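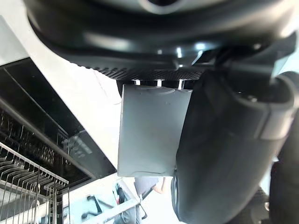

Bendetti 30 Ambulatory Infusion Pump

Item 3502

The Bendetti 30 is a small electronic pump for continuous and patient-controlled epidural or nerve block infusions. We've carried it since September and it has quickly become the one we reach for first when a labor ward or a day surgery unit asks us what to try!

What we love most is how calm it is to work with. The screen shows the running rate in big plain numbers, the bolus and lockout settings sit on the same page (no digging through menus at three in the morning), and a change to the program has to be confirmed twice before it takes effect. Alarms come with a short written message as well as a tone, so the nurse walking in knows whether it's air in the line, a blockage or a low battery.

It weighs 273 grams without the bag, light enough to hang from a shoulder strap while the patient walks the hall. The battery runs for 18 hours on a full charge and can be swapped without losing the program or the dose history.

In the box
Pump with lock box and key
Two rechargeable batteries and a charging dock
Patient button on a coiled cord
Shoulder strap and pole clamp
Quick guide and full manual

Tubing and bags
Use Vastby yellow-stripe sets only. They have no injection ports, and the connector will not fit a standard IV line. Sets are sold in cartons of 30. Filters are ordered separately, and the Moges flat filter fits all of our epidural sets.

Cleaning
Wipe with a damp cloth and a mild hospital disinfectant. Do not soak, spray or autoclave. The strap can go in a warm wash.

Service
Yearly checks are done at our Bultby workshop. Send the pump with its dock and leave the batteries in. If you're keeping several pumps on one ward, ask about staggering the dates so you're never short.

For use by trained clinical staff, on prescription only. Page updated January 2026.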